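4.2 Outdoor trials of the Modura rover 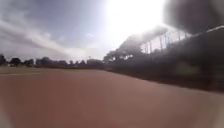 Figure 3. Open ground with a hedge and fence along the right side, sun low over the trees.

Kristóf Hajdu objected, on reading a first draft of this section, that a rover built on a shared workbench should be tested on the floor it was built for, and that sun and open ground would only tell us about the sensor and very little about the drive. We kept the outdoor trials but separated the two questions. Drive results are given in Section 4.3.

The rover was assembled at the Ellwood workshop over two winters, mostly from salvaged parts. The chassis is cut from aluminum angle. The wheel motors came out of a pair of scrapped Trutberg floor scrubbers, and the controller board was soldered by hand after the first one failed under load. Steering uses a single low-cost color sensor and no depth sensor. The software looks for the line between open ground and whatever borders it, and holds a set distance from that line.

Strong light is the hard case for this method. In Figure 3 the glare washes out the sky and reaches the tops of the trees, while the boundary between the reddish-brown surface and the dark hedge stays clear. The tree line on the left grows fainter toward the center. We therefore had the software ignore everything above the horizon and set exposure from the ground alone.

With this change the rover completed 529 boundary-following passes and lost the line in 7 of them. All of the failures came in late afternoon, on headings close to the sun. A printed sun hood was added after the last of these and is not covered by the results here. Judit Bíró repeated the exposure tests indoors with a work lamp, using the same settings, and the line was held throughout.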